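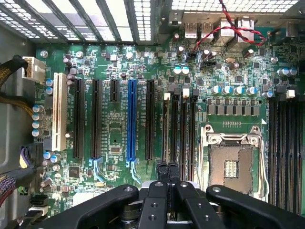 Kidoswood Practice Tower, Desktop Teaching Unit

Item group: Bench and classroom hardware
Condition: Used, cleaned and checked
Sold as: Single unit or set of 5

The Practice Tower is a full desktop computer case with the motherboard already mounted. It is meant for repair courses, school workshops and anyone who wants to learn how the inside of a desktop goes together before opening one that matters. You get a real board in a real case, with slots to fill and cables to plug and unplug.

We build these from older office and home machines. The age is useful for teaching. Older boards have more slots than most new ones, the parts are larger, and it is easier to follow a cable from one end to the other. The steps for seating a card, routing a lead or finding a header have not changed much.

What is on the board

Boards vary from batch to batch. The current batch has a green board with six expansion slots, in a mix of types:

One cream-white PCI slot
Long black PCIe slots
One short black PCIe x1 slot
One long bright blue PCIe slot

Two of the long slots, one black and one blue, have pale blue retention latches at the end. Learners should get used to these early. Pulling on a card with the latch still closed is the most common way to damage a slot, and we see it on a lot of the machines that come in to us.

A white multi-pin power connector is plugged in at the edge of the board, on a bundle of black-and-yellow cables. A pair of black SATA-style connectors with cables attached sit near the corner. There are also small black headers for practicing with thin leads. The slot covers at the back of the case are the ventilated kind.

What is included

Tower case with motherboard mounted
Power cabling as fitted
Printed slot and connector sheet, 3 pages
Bag of spare case screws

What is not included

Expansion cards, drives, monitor, keyboard and mouse are not part of the unit. Cards are sold separately in the Kundau card pack, which has a mix of PCI and PCIe cards that fit this batch. The cards in the pack are for fitting practice only and are not tested for use.

No operating system is supplied and we do not offer the unit as a working computer. Some of them will start up if you add the missing parts. We don't promise that and we don't take returns on that basis.

Suggested exercises

The printed sheet has full instructions. In short, a group can work through these in one session of nearly 20 minutes each:

Name each slot and say which cards fit it
Fit a long card, close the latch, then release and remove it
Unplug the main power connector using the clip, then plug it back in
Trace every cable from the board to its other end
Move loose wires away from the slots and tie them back

The last one takes longer than people expect. Thin wires tend to end up across the port area or the slots, and getting them out of the way without pulling them off their headers is good practice for small hands and large ones.

Handling and safety

Keep the unit unplugged from the wall during all exercises. Leave the power supply closed. There is nothing in it for learners to service, and it can hold a charge after it has been unplugged.

Hold cards by their edges. Press straight down when seating a card and do not rock it along the length of the slot. Older latches can be brittle, so use one finger and light pressure. A wrist strap is not needed for fitting practice with the Kundau pack, but we suggest using one anyway so that it becomes a habit.

Watch for metal edges inside the case. We file down anything sharp that we find, but pressed steel is pressed steel.

Cleaning and checks

Each tower is blown out, wiped down and looked over at the bench. We check that the slots are free of bent contacts, that the latches move, and that the capacitors are not swollen or leaking. Marks and light scratches on the case are normal and are not treated as faults.

To clean it yourself, use a soft dry brush on the slots and a dry cloth on the case. Do not use household spray.

Spare parts

Replacement latches, screws and slot covers are available from Rolard, who also supply the trays we ship the towers in. Please give the batch letter from the label on the side panel when you order. Latches are not the same across batches - a part from an earlier one may look right and still not clip on.

Shipping

Single units ship in a cardboard box with foam ends. Sets of 5 go on a small pallet and need someone there to receive them. Orders placed through Bùi are packed at their own warehouse and may take a few days longer.

The next batch is due in April and will have a different board. If you need all of your units to match, order them together.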